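Ticket: nightly sync job skips files after scheduler upgrade
Opened 26 April 2024 by Hiba Hamdan
Component: Skasto scheduler, Tulville cluster
Status: closed, fixed in config

Symptom

The sync job finishes green but leaves files behind in the landing bucket. Last run it copied 19 and left 10. Rerunning by hand picks up the rest. No errors in the worker log, only this line, repeated:

listing closed early, marker not advanced

Tried so far

Restarted both workers. No change.

Rolled the Adugna connector back one version. Same result, so I put the new version back.

Ran the job with a single thread. All files copied, but the run was far too slow for the nightly window.
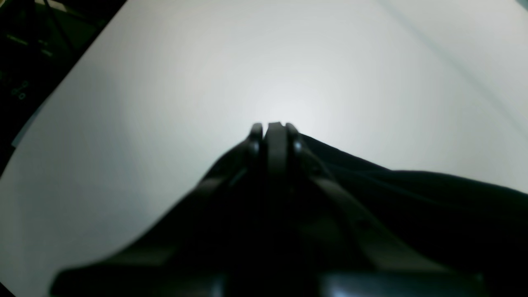
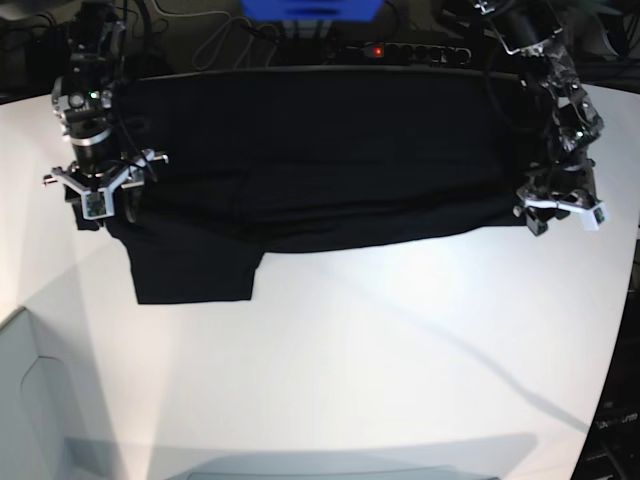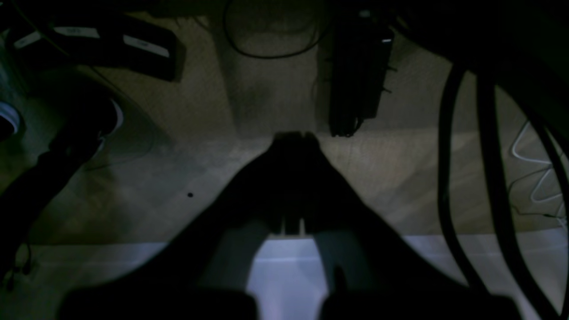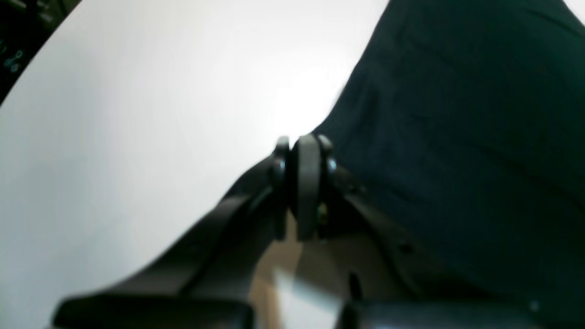

The single-thread result pointed at the listing step. The upgrade changed the default list timeout to 2 seconds. Our old config never set it, so we were getting whatever the scheduler shipped with. When several threads list the same prefix, the slow ones time out and the job treats a short list as a full one.

Fix

Set list_timeout to 30 in the shared config and redeployed. Also turned on fail_on_partial – it should have been on from the start. Ran the job on the Tulville bucket and then on the Romside copy. Nothing left over in either.

Still open: the docs page for the connector lists the old default. I've sent a correction. The staging config needs the same two lines before the December freeze.

Comments

mkell: Same thing on our side with a different connector. Raising the timeout cleared it.

dorrit_p: Does fail_on_partial also trigger on an empty prefix?

Hiba Hamdan: No – an empty prefix counts as a complete list. I checked on Romside.

Contact the platform desk | © Romside Data Operations | Back to top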